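Comparing two parallel grippers when the blocks touch – how do you keep it fair?

Posted in Arms and Grippers, June 2022
Posted by Billerura

Hello everybody, and thank you in advance for your patience with a long post! I have a Toster gripper and a Tokarz gripper to compare, and I'd like the numbers to mean something. The job is picking up little wooden cubes from a sheet of cardboard, 50 picks for each gripper. Spaced apart, they're no trouble to plan for.

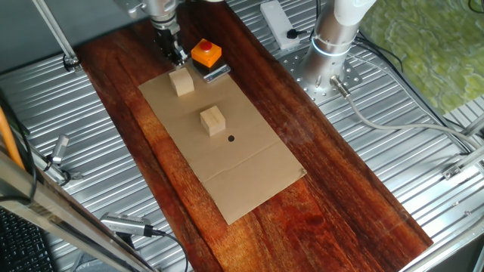
Two cubes with plenty of room between them, and the stop button within view.

My worry is the other layout, with the cubes side by side. A finger has to come down where the neighbor is, and I don't know whether to count a nudged neighbor as a miss. Should I drop that layout, or score it separately?
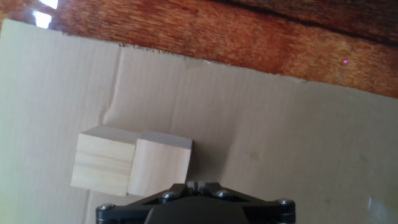
Fusosport

Please don't drop it, it's the layout that will teach you the most! Score it separately, and write down nudges in their own column. I ran 279 picks last October with everything lumped together and had to throw the whole lot out, which still stings a little. Turn the pair so the jaws close along the free faces – that gives both fingers somewhere to go – and then do a second set the hard way. 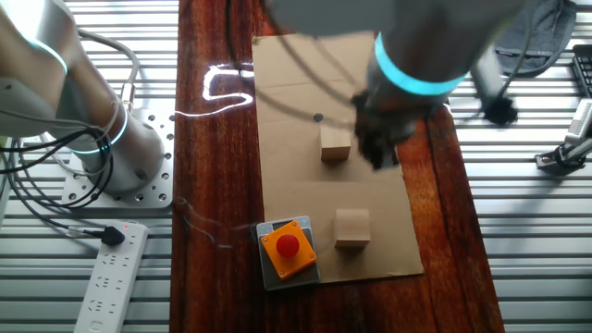
Keep the approach speed the same for both grippers too, and choose it before you start. If you tune it for one and then swap, you're really comparing your own tuning. I'd also tape the cardboard down at the corners, as a creased sheet can lift a cube just enough to spoil the height you taught.

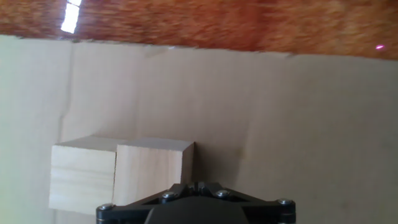

And do look through the wrist camera before each set, with the same light on, so you know the view matches from one gripper to the next. Good luck, and please come back with your results!

knurled_nut

2 mm more finger opening fixed mine. Never bothered with the columns. Also 50 isn't many, we did 3000.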